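Setting Up Your Bivside Story Recorder
Section 4: Your First Recording

Welcome to the fun part! By now your recorder is charged and the clip-on microphone is in its socket, so all that's left is to pick a story and read it out loud. Bedtime favorites work wonderfully, and so do silly poems, songs and long rambling tales about the family dog.

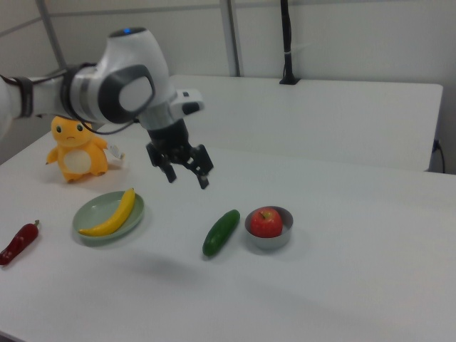
Before you start

Choose a room with carpet or curtains if you can. Soft things soak up echo, and you'll be amazed how much warmer your voice sounds! Turn off fans and put your phone on silent.

Have your story card ready. Each card holds one story of up to 20 minutes. Blank cards have a green edge, and cards that came with a Dresia story already on them have an orange edge.

CAUTION: Recording over an orange card erases the story for good. Slide the lock tab to the left to protect it.

Making the recording

1. Push the card into the slot, label side up, until it clicks.

2. Press and hold the round Record key until the light turns red. You'll hear two short beeps.

3. Wait for the second beep to fade, then start reading. Keep your mouth 6 inches from the microphone and read a little slower than you normally would.

4. To turn a page, press Pause, turn it, and press Pause again. (Or leave the rustle in. Lots of kids love it!)

5. Press Stop when you reach the end. The light blinks while the story is being saved.

CAUTION: Do not pull the card out while the light is blinking. The story may be lost.

6. Press Play and have a listen. If you flubbed a line, go back with the left arrow and press Record to pick up from there.

Adding a chapter chime

Hold Pause and tap the right arrow to drop in a chime. Little listeners can then skip straight to their favorite part, and they will, over and over!

Note: Chimes do not work on cards made before October 2022. Those cards still record and play just fine.

If the light stays yellow

The card is full or locked. Check the lock tab first. If the tab is open, erase the card (see Section 6) or try a fresh one.

Bivside Story Recorder guide, revised 2023-04-24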